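## 4. Preparing a concert program with Plomden

This section covers the creation of a printed program for a single concert, from an empty program file to proofs. It assumes that the orchestra roster and the season list have been imported (see section 3) and that you are signed in with an Editor account.

### 4.1 Create the program file

1. Open **Programs** and select **New**.
2. Type a short title. The title is used in lists and file names only; it does not appear in print.
3. Select the season and the hall. The hall sets the default start time and the seating notice.
4. Select a layout. *Folded* and *Stapled* are installed with the software. Layouts made by your own organization are listed under **Shared**.
5. Select **Save**. The program receives a number, shown in the upper right corner of the editor (for example, 793).

**Note:** The program number cannot be changed or reused. If a concert is canceled, mark the program as *Withdrawn* and leave the number in place.

### 4.2 Enter the works

Works are entered in the order of performance. Each work is linked to a record in the library, which supplies the composer, the catalog number, and the names of the movements.

1. Select **Works**, then **Add work**.
2. Search by composer or by title. Accents may be left out of the search text.
3. Select the edition that the orchestra will play from. Editions of the same work can differ in the number or order of movements.
4. If only part of the work will be played, clear the check boxes of the movements to be left out. Plomden adds the word "Excerpts" after the title.
5. Enter the duration in minutes. If the field is left blank, the duration in the library record is used.
6. Repeat steps 1 to 5 for each work.
7. To place the intermission, select **Add break** and drag it to the correct position.

**Caution:** Changing the edition after program notes have been attached removes the links between the notes and the movements. The text of the notes is kept, but each link must be made again by hand.

Movement names are printed in the language of the edition. To print a translation as well, open the work and turn on **Second language**. The translation is set in italics on the line below – this adds to the height of the page and may push the last work onto the next one.

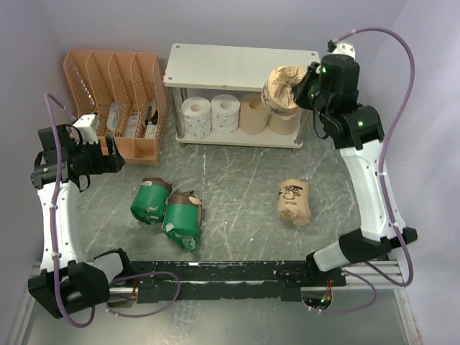 Tempo markings are treated as movement names if the movement has no other title. When a movement has both, the title is printed first and the tempo marking follows after a colon. This order is fixed in the installed layouts and can be changed only in a shared layout.

### 4.3 Credit soloists and players

1. Select **People**, then **Add credit**.
2. Select a name from the roster. For a guest, select **Guest** and type the name as it should appear in print.
3. Type the role or instrument in lowercase, for example:
 - Buppha Khunthong, mezzo-soprano
 - Mwangi Nyaga, offstage post horn
4. Attach the credit to one work or to the whole concert.
5. Set the print order. Conductors are always printed first and are not affected by this setting.

**Note:** A player who changes instruments within a work needs one credit only. Enter the instruments with a slash between them (flute/piccolo).

Credits attached to a withdrawn work are hidden. They return if the work is restored.

### 4.4 Attach program notes

1. Open the work and select **Notes**.
2. Paste the text without formatting. Bold type is removed on saving; italics are kept.
3. Type the writer's name in the **Byline** field. Do not type it at the end of the text, or it will be printed twice.
4. Check the word counter. In the *Folded* layout, the limit is 507 words for each work.

Text over the limit is not cut. It is printed in a smaller size, and a yellow marker is shown beside the work until the note is shortened.

### 4.5 Print proofs

1. Select **Output**, then **Proof**.
2. Select the paper size and the number of copies. The default is 3.
3. Select **Print**. Each page carries the program number and a proof letter at the foot.
4. Enter corrections in the editor and print a new proof. The proof letter moves forward by one.
5. When the proof is approved, select **Lock**.

**Caution:** A locked program can be opened only by an Administrator. Unlocking it cancels the approval, and a new proof must be printed before the file can be sent out.

If the proof shows blank boxes in place of accented letters, the font is missing from the printer. Turn on **Embed fonts** under **Output > Settings** and print again. For other print faults, see section 7.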